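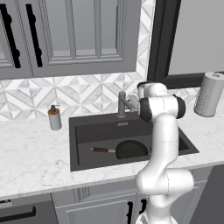 Figure 3. Rendered view of a white robot arm at a kitchen sink, with the gripper at the tap lever.

6. Do combined rear lamps hold up in daily use?

The case for replacing the bulbs in an older car's rear lamps with a single LED board is usually made on three grounds: it is brighter, it lasts longer, and one shape can do the work of running lamp, brake lamp and indicator. The first claim is easy to check and mostly true at the moment of fitting. The second and third are repeated far more often than they are tested, and we were unable to find a workshop that kept records good enough to settle either of them.

We therefore looked at 18 cars with converted rear lamps, all owned by members of a club in Nostholm and all in use on public roads. The boards came from two sources. Romham sells a finished board that drops into the original housing, while the Zerouali workshop builds to order and seals the lens itself. Owners chose their own supplier and paid for the work, so the sample is neither random nor neutral. People who have spent a good deal on their lamps are inclined to like them, and we have tried to keep what they told us apart from what we measured.

6.1 Telling the brake lamp from the running lamp

When one lit shape serves for both, the driver behind has only the change in brightness to go on. Sellers tend to quote the brightness of the brake setting alone, which says little. What matters is the gap between the two settings, and that gap depends on the resistor, the diffuser and the state of a wiring loom that may be older than the person fitting the lamp.

On 7 of the cars the gap was smaller than on a standard car of the same model with clean lenses and new bulbs. All of these had a frosted diffuser fitted behind the lens. The diffuser hides the separate LEDs and gives the even glow that buyers ask for, but it also spreads the light away from the direct line to the rear. At dusk from a standing position the effect was hard to see. In low sun it was plain, and one of us had to ask the driver to press the pedal again.

We don't claim that these lamps are dangerous. No owner reported being struck from behind, but with a group this small and so few miles driven, the absence of a crash tells us almost nothing. The same argument was put to us in their favour by several owners, and it is no stronger when it comes from them.

6.2 Indicators sharing the same shape

An indicator that flashes within a lit brake lamp has to interrupt it. The boards handle this in different ways. The Romham board turns off the brake signal on the side that is flashing, and the Zerouali boards differ from one order to the next, depending on what the customer wanted. Benkirane has argued in earlier work that drivers learn such patterns quickly. Her observers, though, were seated, warned and looking at nothing else, and we doubt the finding carries over to a wet roundabout.

Flash rate was a separate trouble. LED boards draw less current than bulbs, and an old flasher relay reads the low draw as a failed bulb and speeds up. Most owners had fitted a load resistor or a new relay. Three had done neither, and had grown used to the fast flash.

6.3 Sealing and water

Sealing is where the sales talk and the evidence are furthest apart. Opening an old housing means softening or cutting the original joint, and the new joint is only as good as the cleaning done beforehand. Both suppliers recommend Gevine, a butyl strip, and both describe the result as permanent. We don't know what this is based on. Neither could show us a lamp that had been opened, resealed and then checked after a winter outdoors.

When we went back in December, 6 of the cars had visible mist inside at least one lens. Orakzai, who examined the housings for us, found that the mist did not follow the supplier in any clear way. It was more common on cars kept outside, as one would expect, and on those where the breather hole had been filled along with the joint. Filling the breather seems to be done with good intentions — a sealed box sounds drier than a vented one — but air trapped inside a lamp that warms and cools will find its way in and out somewhere, and it brings water with it.

Mist is not failure. Every board we saw still worked on that second visit, and we have no grounds for saying that the misted ones will go first. Equally, claims of a service life longer than the car's own cannot rest on boards that have yet to see a second winter. Until somebody keeps a proper log of fitting dates, joint type and faults, such claims should be read as advertising. The fitting dates we were given came largely from memory, and two owners changed theirs between visits.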